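Brirndale oat + seed breakfast shake, vanilla – quick review

Posted February 18, 2020

OK quick one before work. Finished the tub on Sunday so I can finally say something about it. Paid full price, no freebie.

Taste first. Vanilla is mild, kind of like the milk left at the bottom of a cereal bowl. Not too sweet, big plus for me. A bit chalky if you only use water. With oat milk its way better, with half a frozen banana better still. Coffee in it? Tried once. No.

Mixing. Wants cold liquid first, powder second. Other way round and you get a lump stuck in the corner of the shaker, and it stays there till you go in with a spoon. Takes 12 seconds in my blender. In the shaker bottle more like a minute and my arm gets tired. Let it sit a bit and it thickens up, almost pudding. I liked that, my sister Theresia really didnt.
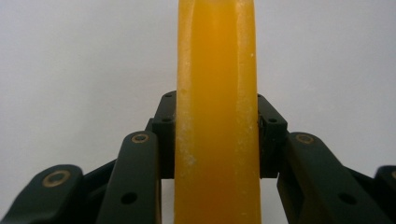
Smooth and golden yellow, deeper orange lower down.

Filling? Mostly yes. Had it at 6 most mornings and made it to lunch on gym-free days. On lifting days I was hungry by ten and ended up eating toast anyway. So not a full meal for me, whatever the label wants. Maybe with peanut butter in it. Next tub.

Compared to the Plevov one I had last July – Plevov mixes easier, no question, but it has that sweetener aftertaste that hangs around all morning. Brirndale doesn't. Plevov also comes in 8 flavors and this one comes in vanilla and cocoa, so if you get bored fast, keep that in mind. Havent tried the cocoa. Siu-fong Wan left a comment on my last post saying its the better of the two, so ok, noted.

Gripes. Scoop is buried at the bottom, had to dig for it with a fork and got powder all over the counter. Lid doesn't click shut properly. And shipping took forever, no tracking email untill the day it showed up.

Would I buy again? Yes, on sale. 4 out of 5. Would be 4.5 with a decent lid.

Will do the cocoa one when I get to it. If anybody has made pancakes with this stuff leave me the amounts please, mine came out like rubber.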